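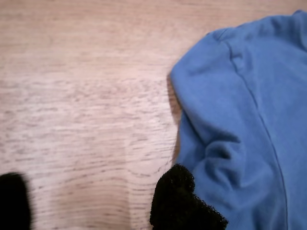

Grurkoneck Community Choir
Members' Newsletter, June 2024

Well, we made it through the spring concert, and what an evening it was! The Sárközi Hall holds more people than we ever imagined filling, and when the doors closed there were 237 of you in the seats, plus a few grandchildren on laps who got in free (as they should). The basses came in early on the second folk song, the sopranos very graciously waited for them to settle, and by the last verse we were all in the same place again. Several people told us at the cookie table that it was their favorite piece of the night, so we are going to take that and be happy.

Now for summer. We'll take our usual break through the hottest weeks, but a good many of you asked in February whether we could keep some kind of singing going for those who stay in town, and we've found a way to do it. The Josurmont Library is letting us have the upstairs reading room for informal evenings, with the piano, which was tuned this spring and sounds much better than it did last year. There are no parts to learn ahead of time and no attendance sheet. Come if you feel like singing, bring a friend who says they can't carry a tune, and we'll work through rounds and old favorites until the library closes. The room seats 40, and the windows do open, though the one by the stairs needs a good push.

Please look through your shelves, your piano bench and the back seat of your car for music folders. We handed out 117 in the fall and nearly 100 have come home so far, so there is still a little stack out there somewhere! Pencil marks are fine, and so are coffee rings. You can leave folders at the library's front desk with the choir's name on them, or hang on to yours until the first summer evening if that's easier.

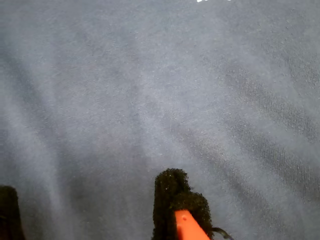
Do I have to audition to join in the fall?
Everyone is welcome without an audition. We'll ask you to sing a few scales with the section you'd like to join, mostly so we can seat you next to voices that will help you along, and if you'd rather try another section after a couple of weeks, just move your chair.

The fall program is still being argued over (fondly), but it looks as if we'll open with the three lullabies we had to drop last year, and there's a strong push from the altos for something fast and loud to follow them. If you have a piece you've always wanted to sing, write the title on a slip of paper and put it in the suggestion jar at any of the summer evenings.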